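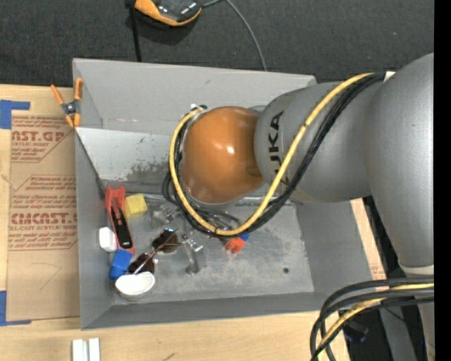
3.2 Bins and item sets

The study asked how the way small objects settle in a bin affects how quickly people find one of them. Bins of this kind are common in repair shops and school workrooms, where odd items collect and are seldom sorted. We wanted sets that looked like that sort of leftover mix but could be put together again from one session to the next.

The bin is rectangular, in grey metal, with sloping walls around a lower floor. We chose it over the straight-sided trays used in the Kenside pilot. In those trays, items stayed more or less where they were dropped. With sloping walls, long items tend to end up leaning and short ones slide toward the floor, so one object often partly hides another. The bin was placed on a light wooden tabletop, and its position was marked with tape before each session at the Dalten site.

Items were drawn from a pool of 72, bought or collected by Khurram Durrani between September and the start of the sessions. The pool was split into long items (hand tools, clamps, brushes), blocks, and clear or shiny items. The last group was added after early trials, in which participants often reported that they had looked straight at a shiny object against the metal without noticing it. Each set held 14 items.

Figure 2 gives an example of the crowding we were after. The objects lie mainly in one corner of the bin. A red clamp-like tool with a black central section leans lengthwise near the left wall, and a yellow foam-like block rests against its upper right side. A white rounded block and a bright blue block lie close to its lower end. The strong colors make these four easy to name. The clear and silvery shapes to their right are a different matter -- it is hard to say where they stop and the metal begins.

Figure 2. Mixed items in the grey metal bin.

Sets were not arranged by hand. The experimenter tipped the items in from a cardboard box held level with the rim and left them as they fell, unless something landed outside the bin, in which case the whole set was tipped again. This gave uneven layouts, with bare floor in one place and a pile in another. We kept them. Spreading the items out evenly, as was done by Sekiguchi, removes most of the overlap and makes the task closer to reading a list.

Participants were given the name of one item and asked to touch it as soon as they saw it. They could move other items aside but could not lift the bin. Each person completed 6 trials per set, with the items tipped in afresh every time. In total, 400 trials were kept for analysis. Trials in which the participant asked what the named item was -- mostly clamps -- were dropped and are discussed in Section 5.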